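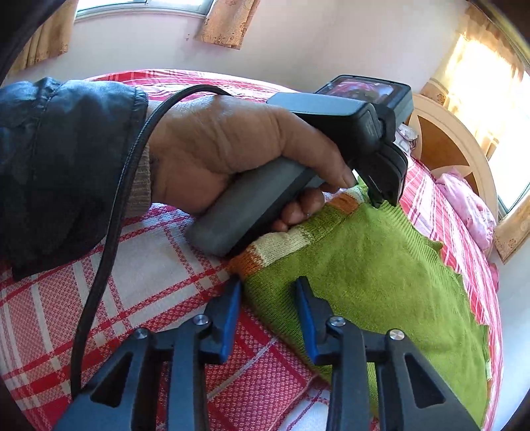

The burial society in Flerville held its open day on Sunday, March 12, 2023, in the old prayer house on the Avora road. Doors opened after lunch and the tour took visitors through the sewing room, the records office and the cemetery behind.

The shrouds are linen, sewn by hand without knots. A set is kept ready in each size.

The record book from Lashari was out on a table - 249 burials, two to a line, in Yiddish until the last pages. An earlier book went to the archive in Florkmont and can be seen by appointment.

The preparation room stayed closed, and questions about it were answered in the hall. Parking is on the street. The next open day is in June.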